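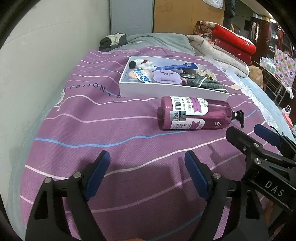
怎样洗、晒、叠一条床单，并把它找回来

床单是家里面积最大的一块布，也是大多数人最没耐心对待的一块布。衬衫起皱会有人去熨，床单起皱，一般的处理办法是躺上去。这篇写给已经独立生活了一阵子、床单越洗越硬、衣柜里那一叠越叠越像一团的人。内容有洗、晒、叠、收纳，外加几种常见污渍。枕套和被套大部分步骤通用，被套的麻烦之处放在后面单说。

多久洗一次

夏天一周，冬天可以拖到两周。家里有猫狗上床的，按夏天算。刚洗完澡才上床的人常常觉得自己可以例外，汗和皮屑并不知道您洗过澡。

如果实在记不住上次是什么时候换的，那就是该换了。

洗之前

先看水洗标。标签通常缝在床单一角的内侧，字小，洗过几次以后更小。看不清的话，摸面料：纯棉捏一把松开会留下明显的折痕，聚酯纤维弹得很快，麻的粗一些，真丝的您自己应该记得价钱。

纯棉和混纺：30到40度，普通程序。
麻：30度，转速调低，别塞满。
真丝：冷水手洗，或者送出去洗。
磨毛和法兰绒：30度，翻面洗，第一次务必单独洗。

深色的新床单头两回单独洗。我在Hiltville租房子那年不信这一条，把一条酒红色新床单和全部白毛巾放在一起，此后一整年用的都是粉毛巾。毛巾质量很好，一直不坏。

然后把床单抖开。这一步看着像多余的仪式，其实是为了把躲在里面的东西抖出来：袜子、发圈、耳机、遥控器。遥控器洗过以后有时还能用，音量键就不好说了。

有拉链、纽扣的一律扣好。床笠的松紧边最容易把小件衣物吞进去，洗完掏出来是一个湿透的球，外头干净，里头原封不动。所以床笠和小件衣物分开洗。

洗的时候

洗衣机装到七八分满就停。床单需要在水里翻得动，塞紧了只是集体泡澡。滚筒机怕一条大床单自己缠成一根绳，脱水时整台机器开始在阳台上散步。对付这个，放进去的时候别团，一段一段松松地沿着筒壁放，再搭一两条枕套进去配重。

洗衣液放瓶子上建议量的下限。床单越洗越硬，多半是洗衣液放多了，漂不干净，残留在纤维里，干了就成了一层壳。于是很多人觉得硬是因为洗得不够，再多放一点。已经发硬的，不放任何洗涤剂，用温水空洗一遍，水里如果起泡沫，您就知道过去放了多少。

柔顺剂可放可不放。毛巾布质地的不要放，会影响吸水。喜欢香味的人可以少放一点，但请考虑睡在旁边的人。

我现在用的是一台二手的Comik，说明书上写着1974，我一直没弄清是型号还是年份。它有七个程序，其中五个听起来一模一样。我只用“棉织物”和“快洗”，它也没有表示过意见。换句话说，好床单不太挑机器，挑的是水温和用量。

几种常见污渍

血：冷水，马上。热水会把它固定在布上，从此成为图案的一部分。冷水冲过后抹一点普通肥皂，搓，放一会儿，再进洗衣机。

汗黄：多见于枕套和床单上半截。用温水化开含氧漂粉（过碳酸钠），泡上一个晚上。真丝和羊毛不行。含氯漂白剂请留给马桶，它对汗渍有时会越漂越黄。

咖啡和茶：先用干布吸，再用温水加一点白醋从背面往外冲。至于为什么要在床上喝咖啡，本文不讨论，作者也喝。

巧克力：等它凉透变硬，用勺子背刮掉，剩下的用洗洁精点涂，冷水冲。趁软擦只会让它占领更大的地盘。

圆珠笔：酒精，棉签，底下垫一张厨房纸，从外圈往里点。每点几下换一块干净的纸。做得完的人不多，做完的一般都成功了。

任何去渍办法都先在不显眼的角落试一下。烘干之前再检查一遍，污渍没掉就别烘，烘过之后它基本上就住下了。

晾晒

洗完尽快拿出来。在筒里闷上半天的床单有一种气味，晒不掉，只能重洗。晚上睡前开洗衣机、早上出门前忘记晾，是这种气味的标准配方。

上杆之前，捏住相邻的两个角用力甩几下。甩得好，能省掉一大半熨烫。布面越平，干得也越快。

杆子够长就单层搭开，不够长就搭成前后错开的样子，一边长一边短，让中间透风。对齐搭虽然好看，两层贴在一起，外面干透了里面还是潮的。深色和印花的翻面晒，躲开正午。白色的尽管晒。

在Vekthorpe这种一到十一月就见不着太阳的地方，室内晾是唯一的选择。窗开一条缝，杆子离墙远一点，有除湿机就开着，过半天给床单换个面。别直接搭在暖气上，会局部发黄发脆，也会让整间屋子闻起来像洗衣店的后门。

用烘干机的，低温，烘到还剩一点潮气就拿出来铺上或者叠好。烘到彻底干，皱纹也就彻底定型了。

叠普通床单

最好有两个人。两个人各捏两角，拉直，对折，走近，交接，再对折。这套动作能在很短时间内暴露出一对情侣的沟通水平，请量力而行。

一个人叠的话，用床当桌子：

把床单正面朝下铺平，抹掉大的褶子。
长边对折，边对边，抹平。
再沿同一方向对折一次，变成长条。
从一头往另一头折，每折一下用手掌压一压，把空气赶出去。
最后折成和衣柜隔板深度差不多的方块，折口朝里放。

叠床笠

床笠难叠，这是公认的，不必觉得是自己的问题。窍门全在四个角：

双手各伸进短边的一个角里，让床笠反面朝外，像戴了一副很大的手套。
把右手的角翻过来套在左手的角上，两个角就嵌在一起了。
腾出右手，顺着边往下摸到另外两个角，同样套上去。
四个角叠在一起以后，放到床上，把松紧边往里折，整理成一个长方形。
接下来和普通床单一样处理。

头几次会叠成一只水母。水母也可以放进衣柜，只是上面不能再摞东西。

被套单独说两句

洗之前翻到反面，拉链拉上。角落里的棉絮和线头趁这时候清掉。晾的时候开口朝下，水走得快。套被子的时候也先让被套保持反面，手伸进去捏住里面的两个角，隔着布抓住被子的两个角，然后整个翻过来，抖。抖不动的时候请站到床上，高度是有用的。

收纳

一套床品放进它自己的一只枕套里，是我见过最省事的办法。床单、被套、另一只枕套叠好，全塞进去，口折到下面。要换的时候拿一包就走，不会出现床单在上层、枕套在下层、被套在亲戚家的情况。

备用的不用多。每张床准备两套，一套在床上，一套在柜里。有人来住再加一套。我清过一个二十三年没怎么动过的壁橱，里面的床单足够给一家小旅馆开张，大部分的尺寸和家里任何一张床都对不上。

常换着用，别老抓最上面那套。刚洗的放最底下，取的时候从上面取，磨损就平均了。防潮可以放一小包硅胶干燥剂，樟脑丸要和布隔开，真要放的话，铺床之前得先晾上半天，否则整晚都像睡在戏服箱里。

塑料密封袋适合换季的厚被子，纯棉床单长期闷在里面容易出黄斑。布袋、旧枕套都比它强。

什么时候该淘汰

对着窗户举起来，中间那块明显比四周透亮，就差不多了。松紧边失去弹性的床笠可以在Tshabalala那样的裁缝铺换一条新的松紧带，花的钱比买新的少，前提是布面本身还结实。如果布也薄了，就别折腾了。

旧床单剪开是很好的抹布，纯棉的尤其好。剪之前洗干净，沿着布纹剪一个小口，然后用手撕，边缘会很直，声音也很解气。剩下的大块可以留着刷墙时盖家具，或者搬家时裹镜子。床笠的四个角不好用，直接剪掉。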